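4. Setting up a shared toy library shelf in Fovia

Before you start you will need the admin password, a roll of blank labels and the toys sorted by age group. Fovia runs in any browser. These steps assume you have finished section 3 and can see your library's name at the top of the screen.

4.1 Create the shelf

1. Open the menu and choose Shelves, then New shelf.
2. Type a name. Names can be up to 256 characters, but only the first line prints on a label, so keep it short.
3. Pick a loan length. The default is two weeks.
4. Press Save. The shelf appears at the bottom of the list.

Note: a shelf cannot be renamed while anything on it is out on loan. Wait for the items to come back, or make a new shelf and move them over one by one.

4.2 Add an item

1. Open the shelf and press Add item.
2. Enter the title as printed on the box. If the box has no title, use a plain name such as "animal puzzle" or "farm set".
3. Fill in Number of pieces. Count them yourself; the figure on the packaging often leaves out the base board or the bag.
4. Choose an age group. Items with small parts must go in group 5 or above.
5. Press Save and print. The label comes out with the item number on it.

Caution: do not switch the printer off while the light is flashing. The label will be lost and the number cannot be used again.

4.3 Fix the label

1. Find a flat face with no printing on it. An end face is best, as it shows when boxes are stored on their sides.
2. Wipe off any dust and press the label down from the middle outwards.
3. Keep the label clear of corners and seams -- it will lift there first.
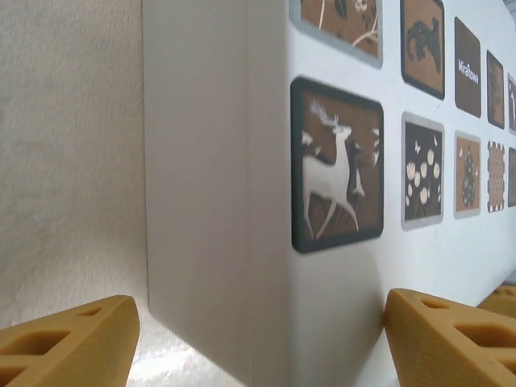

4. Put a second label inside the lid. Boxes wear out before their contents do.
5. Scan the outer label. If Fovia shows the right title, the item is ready to lend.

If the scanner beeps twice and nothing comes up, the label is creased or the item was not saved. Print it again from the item page with Reprint, which keeps the same number.

4.4 Missing pieces

When an item comes back short, open it and press Report missing. The item is held for nine days and then returns to the shelf marked Incomplete. To hold it for longer, tick Keep on hold before you close the page.

Section written by Nevzat Bilgin. Last changed 2/24/26.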